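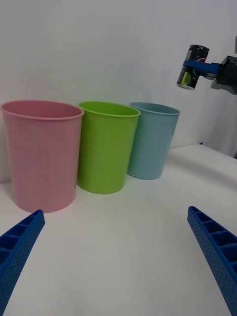 Seul-gi Kwak thinks I should throw out every episode in which the operator hesitates. Her argument, left under the April post, is that a policy trained on pauses learns to pause, and that no amount of filtering afterward gets the pauses back out.

I have tested part of that now. The Tultotance set has 342 teleoperated episodes, all bimanual, cups and a soda can on a white table. I marked an episode as hesitant if both arms stayed below the velocity threshold for more than 900 ms at any point between the first motion and the last. By that rule, 46 episodes are hesitant. Most of the stops come while one arm is holding the can up and the operator is deciding what the other arm should do. With two leader arms and one head, that is where the attention runs out.

Three training runs, same seed, same number of steps:

All episodes, untouched. The policy stalls with the can in the air, sometimes for good.

Hesitant episodes removed. Fewer stalls, but worse recovery when a cup is nudged off its usual spot. The slow episodes were also the ones with odd cup placements, so removing them took out a good part of the variety.

Hesitant episodes kept, idle frames trimmed to 190 ms. Best of the three. It still stalls when the wrist view has all the cups bunched to one side.

So Seul-gi is right about the pauses and I disagree about the episodes. Trimming has its own problem: the gripper command has to be checked on both sides of the cut, or you get a jump in finger position that the policy will happily reproduce. I blend over five frames and reject the cut if the commanded opening differs too much.

The leader arms also need attention. The left one has drifted at the wrist joint again and I have been re-zeroing it before each session. Gravity compensation on the right is slightly too strong, so it floats upward when I relax my hand. I corrected for it without noticing, and the correction is in the data.

Next is the same comparison on the Huaranga recordings, which had a different operator.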